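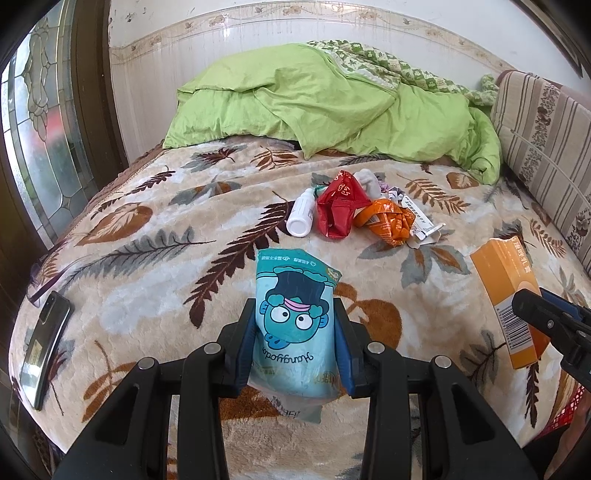

Clearing a bed with two hand-held grippers. Teal Hangyodon packet in one, orange-yellow carton in the other.

How to try the bed-clearing chore with grippers

Can a machine tidy a bedroom yet? Short answer – bits of it. Longer answer below, updated 21st May after Corey Doolan had another go at it in Prarncombe.

What you need
A bed with a blanket on. A pair of grippers. Small stuff: wrappers, soft packets, a bottle, a box or two. A bin, and a tray for what you're keeping.

1. Sort it in your head first. Rubbish or keep? This is the bit machines are worst at. A crumpled wrapper is easy for us. An opened carton, maybe not – is there anything left in it?

2. Move phone and glasses out of the way, or leave them till last. Don't practise on glasses. Replacement pair cost me 50 quid in December.

3. Start with soft packets. Close the jaws on both sides, slowly, stop when the pads touch. Squeeze any more and it pops out sideways.

4. Cartons next. Grip accross the narrow side. If it tilts, let it, then lift.

5. Bottles lying down – come in from above, near the middle. They roll.

6. Loose wrappers last. Fiddly. Pinch a fold, not the flat part. On a plush blanket you will pick up blanket as well. Let go, try again.

7. Repeat. Lots. Vesela Bošković at Trorley reckons 530 goes before her arm was any use at packets, and wrappers took 3,000.

What about the duvet?
Leave it. Folding is a seperate job and needs 2 arms that work together properly. Ours don't yet.

Worth it?
For picking up, nearly. For deciding what goes in the bin, no. Do that yourself for now. Notes on drawers and shelves to follow when I get time.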